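Transfer credit season again. I spent the morning on the 28 files the registrar sent over from Peixoto, all of them students who want to come to us in the fall and all of them holding a community college transcript that our system reads as if it were written in Latin. Tudon, the software we pay for, is supposed to match their old courses to ours. It matched a semester of Intro to Statistics to Ballroom Dance II. I took a moment to consider whether a student could do well with that, then fixed it by hand.

Eleven of the files had no syllabus attached. We require a syllabus. The college that taught the course requires a written request before it will release one, and the written request goes to an office that answers the phone until noon. I called at 12:04. My own fault for eating lunch.

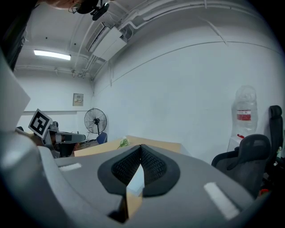 The policy memo arrived after that. We are now a "transfer-welcoming institution," which came as news to those of us who do the transferring. The memo runs five pages and uses the word pathway more often than a hiking guide. On page four there is a sentence saying that credits will be reviewed "in a timely manner," and I would love to know whose watch we are using. One of my applicants finished her associate degree in May and has been waiting on a decision about a biology lab ever since. She has written to me six times, each message more polite than the last, and the politeness is starting to frighten me.

I finally got the biology people to look at the lab. Their objection is that it carried three credits and ours carries four. I asked what happens in the fourth credit. Long silence on the line – then somebody said "rigor."

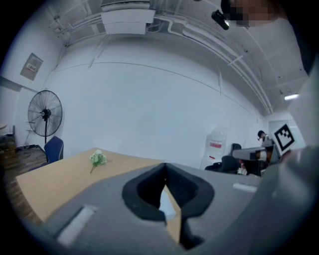
Advising hours were from two to five, and I had four walk-ins, two of them lost and looking for financial aid. The third had been told at Altov that everything would count, which is what they tell everyone, and I had to explain the difference between counting and counting toward something. He took it better than I would have. I keep thinking that what we offer these students is a lot like a little bouquet of artificial flowers on a bare table: a nice thing to see when you come in, and no use at all to a bee. He has 504 on the old form under "course number" and our form wants a prefix, so that goes back too.

Ulevero is pitching us a replacement for Tudon next month. I saw the brochure. It says pathway on the cover.

Must remember to call the syllabus office before noon. Eat at my desk.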